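3.2 Coding of inspection clauses

The second part of the analysis deals with the verification provisions that accompany limits on ground-based launchers. Existing work tends to treat verification as a single variable, coded present or absent. This is adequate for comparing large groups of treaties but hides most of the variation that matters to a state deciding whether to stay in an agreement. We therefore coded each provision separately, at the level of the numbered clause.

The corpus consists of 1773 clauses drawn from treaty texts, protocols, annexes and agreed statements. Declarations made by one party alone were left out, even where the other party later referred to them in talks. Clauses were sorted by the activity they regulate (data exchange, notification, on-site inspection, continuous monitoring at production sites, or use of satellites and other national means) and then by the burden they place on the inspected party. Where a clause regulated more than one activity, it was entered under each of them and marked as linked, so that it would be counted once in the totals.

Coding was done by hand in Flotamham, a clause database first built for the Grirnen study of border force limits and adapted here with few changes. The main change was a new field for the notice period, recorded in hours. Earlier versions stored this as free text, which made it impossible to sort short-notice inspections from scheduled ones without reading every entry again.

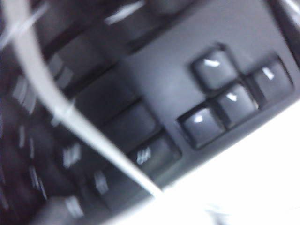 Figure 2. Keyboard with arrow keys and cable.

Two coders worked through the full corpus independently. Disagreements fell mainly into one group: clauses that grant a right of access but leave the procedure to a joint commission. One coder had entered these as inspection clauses and the other as institutional clauses. We settled on the first reading, on the grounds that the right exists from entry into force whether or not the commission has met. A sample of 200 clauses was then coded again in March under the revised rule, and no further changes to the codebook were made. The version used here is dated 2018-06-11.

Range thresholds raised a separate problem. Treaties define a missile's range in different ways – by maximum tested distance, by design, or by a standard trajectory over a notional round earth – and the same system can fall inside one limit and outside another. Following Bendetti, we recorded the definition given in the text and made no attempt to convert between them. For the regional comparison in Section 4, systems with a stated range above 4000 km were placed in a separate class, as few of the parties in the Ngau data set hold any.

The coding does not capture compliance. A clause that was never invoked carries the same weight as one used every year, and a clause suspended by mutual consent remains in the corpus until the agreement itself ends. Section 5 returns to this point in connection with withdrawal clauses, where the gap between text and practice is widest.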